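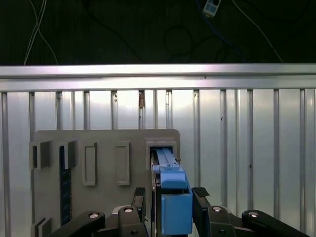
Je suis arrivé chez Clovach avec une question toute bête : quand est-ce qu'un robot videra mon lave-vaisselle ? La responsable de l'atelier de Maltley a ri (gentiment), puis elle m'a emmené voir des ordinateurs. « Chez vous, c'est trop compliqué. Commencez par regarder un vieux PC, vous allez déjà être surpris ! »

Elle travaille sur le démontage depuis février, avec 2 collègues. Un humain sort un disque dur sans y penser, il tire, il gigote un peu, et hop. Le bras, lui, doit trouver la bonne prise. « Quand ça coince, vous, vous le sentez dans les doigts. Lui, il faut tout lui apprendre. »

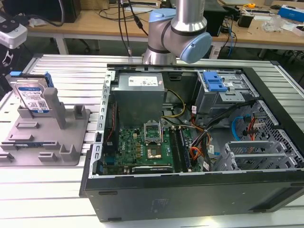

La tour ouverte sur l'établi, le bras au-dessus et un disque dur debout dans son support.

Je lui demande ce qui l'embête le plus. Les vis ? Non, les câbles ! « Un câble, ça n'a jamais deux fois la même forme. C'est comme le linge, tiens, vous qui me parliez de la maison. » Sur leur dernière série de 32 essais, 23 ont marché sans que personne n'intervienne. Moi je trouvais ça plutôt bien, elle beaucoup moins : « Dans un atelier de recyclage, avec 9 ratés, on vous remercie et on reprend le tournevis. »

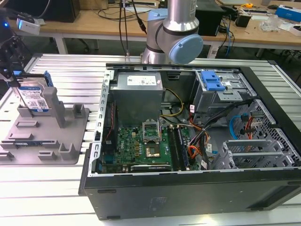 Fils jaunes, rouges, orange, noirs : le cauchemar de mon interlocutrice.

Et les autres, alors ? Elle cite Drestthorpe, qui trie des couverts en cantine, et le projet Mousavi, qui plie des serviettes (lentement, précise-t-elle, très lentement). Elle y croit davantage pour l'usine que pour la cuisine : à l'atelier, on peut visser un support à la table et décider où va chaque chose. « Dans une cuisine, vous avez un gamin qui a laissé son bol n'importe où. »

Et chez elle, qui vide le lave-vaisselle ? « Mon mari. Très fiable, mais il range les passoires dans le mauvais placard. »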